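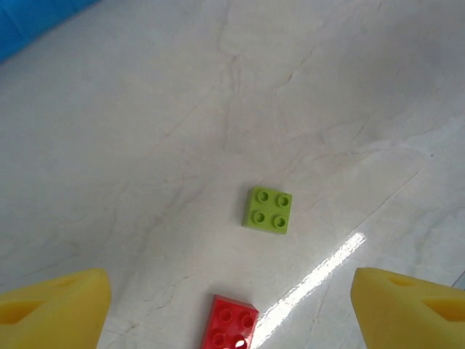 Sorting building bricks by color or by shape?

Setareh Asadi
22 May 2025

My sister-in-law passed on a huge tub of toy building bricks and my two kids are over the moon, and so am I! The trouble is the tub. Everything is in there together and half of playtime goes on digging. I bought a three-part bin thinking I'd do one color per section, and for a small handful it works beautifully. The kids even like putting things away, which I never thought I'd write. But there must be 1,000 pieces in the tub, and a friend told me sorting by color is a beginner mistake and I should go by shape from the start. My kids are four and seven. Is color really such a bad idea? And how do you keep it going once the first excitement wears off?

Farzad Rostami

Stick with color while they're little! I love this stage. A four-year-old can tell red from blue across the room but can't always tell a two-by-three from a two-by-four, and if she can do the job without asking you, she'll do it again tomorrow. That's how we got going at our house.

What helped us most was making the job small. Don't tip out the whole tub. Scoop out a little pile in front of the bin, pick one color per section and let them go at it. When the pile is gone, another scoop if they're still keen, otherwise lids on and off to the park.

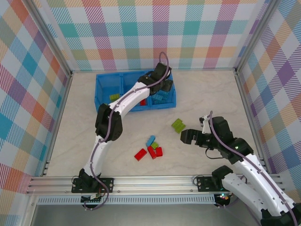

Three colors at a time is plenty, by the way. We tried six sections once and the little one lost interest before we'd even agreed where orange should live. Anything that isn't one of your three goes in a shoebox for later – we called ours the waiting room and it was full for most of July, no harm done.

The seven-year-old can have a harder job alongside. Mine loved being in charge of pulling out the flat pieces, because they hide under everything and they're the ones you always want when you're building a floor. Also wheels. Wheels get their own jar from day one, trust me!

One more thing, wash the lot before you sort if they're secondhand. Mesh bag, lukewarm water, a bit of dish soap, then spread on a towel overnight. Ours came up so bright I wanted to keep them all for myself.

Sepehr Hashemi

shape. color looks nice but you can't find anything. I have 72 little drawers and know where every piece is 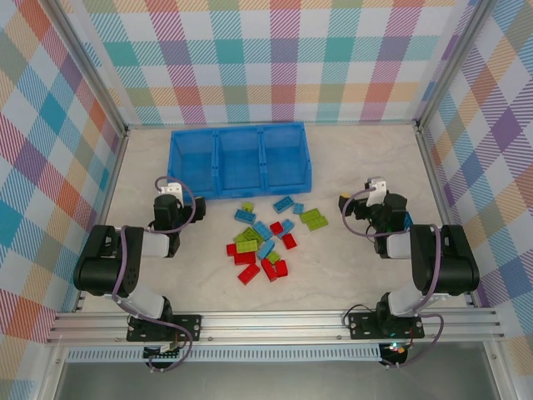
Ardalan Akbari thinks drawers are great for a grown-up and hopeless for a four-year-old, and would wait until the older one starts complaining that the blue section takes too long to dig through. Then split only blue, long ones and short ones, and leave the other colors alone until they need it too. It took us about 9 weekends to get through a tub like yours that way and we had a ball. Put a bedsheet down first – when you're done, gather the corners and pour whatever is left back in the tub.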